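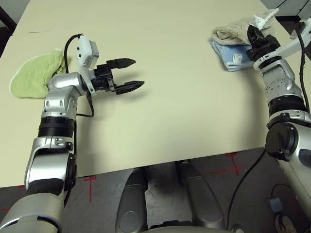

哑光的米色桌面,靠左上有一道细的深色痕迹。

搜索本站 请输入关键词 搜索

浅色哑光桌面的日常清洁与划痕处理

Perrine Chevalier 7/19/06

打印本页 用电子邮件发送本页

浅色哑光桌面最常见的问题是深色的细痕。多数人看到以后第一反应是拿百洁布用力擦,擦完痕迹还在,周围多了一块发亮的地方。哑光面一旦磨亮,比原来那道痕迹更难处理。所以动手之前先判断痕迹属于哪一种。

一、先判断是印子还是划痕

把台灯放低,让光从侧面贴着桌面照过去,人站到灯的对面看。再用指甲横着轻轻刮过痕迹。指甲没有停顿,多半是别的东西蹭在表面的印子,比如鞋底、橡胶垫脚、铝制品的边角,或者铅笔。指甲有一下明显的卡顿,就是划痕,里面可能还嵌着脏东西,看上去才会发黑。

两种情况经常同时存在。金属物件拖过桌面,会留下一条浅沟,沟里又有蹭下来的金属粉。这种先按印子清洁,清完再看剩下多少。

二、弄清桌面的材料

同样是米色哑光,可能是油漆面、防火板、人造石,也可能是贴膜。翻过来看桌板的侧边和底面,通常能看出来。防火板的边上往往有一条深色的线,或者另外贴了封边条。油漆面在边角处颜色连续,磕掉的地方会露出底材。人造石从上到下颜色一致,摸起来凉。贴膜桌面在背面能找到膜的收口。

实在看不出来就按最娇气的油漆面对待,只用水和中性清洁剂。

三、准备东西

白色棉布或超细纤维布几块。有颜色的布可能掉色,浅色桌面不要用。
中性洗洁精。
小苏打。
白色绘图橡皮。
棉签。
一个喷壶。

店里卖的桌面清洁剂也可以用,我家里用的是Dodeo的中性款,Ginting的那种带光亮剂,哑光面不要用。买之前看标签,凡是写着“上光”“增亮”“打蜡”的都放回去。丙酮、天那水、含氯漂白水不要碰油漆面和贴膜。

四、清除印子

1. 桌面上的东西先收走,用干布把浮灰和砂粒掸掉。这一步省掉的话,后面擦的时候砂粒会划出新的痕迹。

2. 温水里加几滴洗洁精,布浸湿拧干,盖在印子上5分钟,然后顺着印子的方向擦。用力要均匀,不要在一个点上打圈。

3. 还有痕迹,用白橡皮擦。铅笔印和橡胶印一般到这里就没有了。橡皮屑用布粘走,不要用手抹开。

4. 仍然不掉,取一小勺小苏打加水调成能流动的糊,用棉签蘸着只涂在痕迹上,轻轻擦几下,马上用湿布擦净。油漆面先在不显眼的角落试一试,干了以后对着光看有没有发亮或者发白。

5. 用清水擦一遍,再用干布擦一遍。清洁剂没擦净,干了会留下一圈边,过几天还容易粘灰。

圆珠笔印可以用棉签蘸少量酒精点擦,擦一下换一面棉签。酒精不要直接倒在桌上。油漆面用酒精要格外小心,有些漆会软化。

五、处理浅划痕

清洁以后如果只剩一道浅沟,颜色和桌面差不多,我的建议是不动它。坐着正常使用时基本注意不到。

颜色偏深、看着碍眼的,用家具修补蜡笔填。选颜色时宁可选浅一点的,深了会更显眼。做法如下:

划痕里外擦干净,等完全干透,至少30分钟。
蜡笔在手里捂软,横着划痕的方向来回涂,让蜡压进沟里。
用塑料卡片的边把多余的蜡刮掉,卡片放平,不要立起来。
用干布轻轻带一下,不要抛光。

蜡填的地方怕热,不要把热锅、热杯子直接放上去。过一阵子蜡会磨掉,再补就是了。

Pernow有一种修补膏,米色系有3个颜色,可以互相调。它比蜡硬,适合防火板。用的时候挤一点在纸片上调色,调好先抹在白纸上晾干再比对,湿的时候颜色会深一些。每次填薄一点,干了再填第二层。

六、深划痕

划痕已经见到底材的,要看材料。

人造石可以打磨。从较细的水砂纸开始,沾水,顺一个方向磨,磨的范围要比划痕大出一圈,再换更细的砂纸过渡。整张桌面的哑光程度可能因此不均匀,小桌子干脆整面磨一遍。

油漆面需要填补后重新喷漆。自己喷一小块,颜色和光泽很难对上,我试过两次,都能看出补丁。要求高的话找修家具的师傅。

防火板和贴膜不能打磨,花纹只有表面薄薄一层,磨穿就没有了。只能填补,或者换面。靠墙用的桌子,也可以调个头,把划痕转到不常看到的一侧。

七、平时怎么用

写字垫一张垫板。夹桌灯、台钳一类的东西,夹口里垫一块毡布。花盆、音箱、显示器底座下面贴毛毡脚,贴之前把底部擦净,不然粘不住。毛毡脚里会藏砂粒,每年1月我大扫除的时候全部检查一遍,硬了就换。

搬重物时抬起来,不要推。两个人抬不动就先把上面的东西卸掉。

咖啡、茶和酱油洒了马上吸干。浅色哑光面有细小的起伏,颜色停在里面久了就难洗。吸的时候从外往里按,不要来回抹。

日常擦桌子用拧干的湿布就够了,每周用一次中性清洁剂。喷剂喷在布上,不要直接喷桌面,尤其是有接缝和封边的地方,水渗进去板子会鼓。

八、几个常有人写信来问的情况

牙膏能不能用?牙膏里有磨料,细划痕看着会变浅,是因为周围一起被磨亮了。亮面桌子或许可以,哑光面不合适。

魔术海绵能不能用?它也是靠磨。印子擦得掉,擦多了同样会发亮。轻轻擦一两下可以,不要当作日常抹布。

已经擦亮了怎么办?先用清洁剂去掉可能残留的油和蜡,有时候发亮只是一层油。如果确实是磨亮的,油漆面可以用很细的灰色百洁布沾水顺纹轻擦,把光泽压下去,擦几下就停下来看。防火板磨亮了没有好办法。

桌面整体发黄怎么办?油漆受日晒会变黄,洗不掉。挪开长期摆放的东西,下面如果颜色更浅,就是晒的。挂一层纱帘,以后会黄得慢一些。

打印本页 用电子邮件发送本页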